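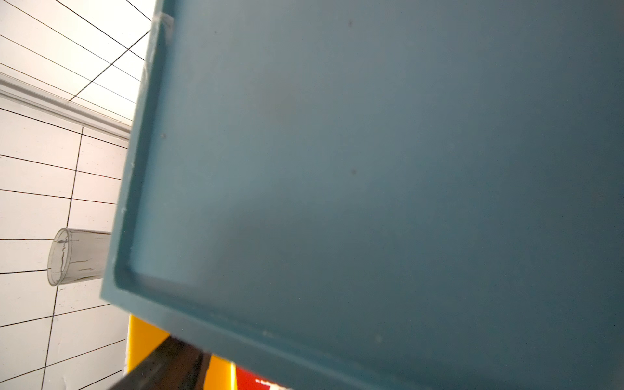

Bench notes: Lollo by Cavbridge

I've been wanting to get my hands on Lollo for ages, so when Svenja Wunderlich told me Cavbridge was taking bookings for its trial kit again, I signed us up that same afternoon (sorry, Timo, I know I said I'd ask first!). You get the two arms on their rail, a camera on each wrist, the enclosure, and 29 starter tasks that take small household stuff and move it around. Drawers, cups, cards, cloths, that kind of thing.

I like the drawer tasks best. The gripper fingers are slim enough for a handle, and you can set the pull speed per arm, so I kept mine slow and drank a lot of coffee. Setup took me 80 minutes with the Prindora software, and 15 of those went on a cable clip I'd put on backwards.

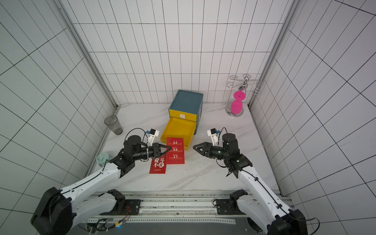
What it costs

The trial is $515 for the month, shipping both ways included. Timo Wiegand thinks that's steep. I think it's fair for two arms, but I'd love a one-arm option for smaller shops.
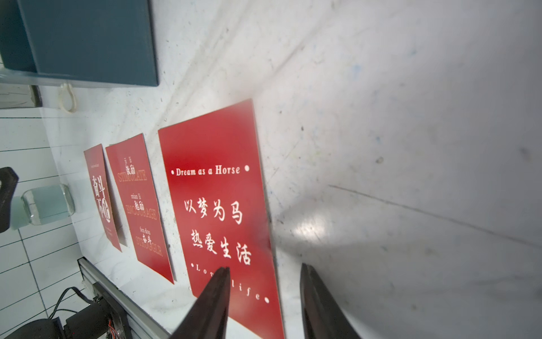
Cards are where I'd spend your first evening. They're thin and flat, and a gripper has to come in low, so you learn fast how fussy your height settings are. I'd go for big lettering like "Dream as a Horse", because you can tell from the wrist view which card you're over even with a finger across the bottom line. Cavbridge says softer fingertips are coming in July, and I've already asked to be on the list. If you want our slot after us, write to Svenja!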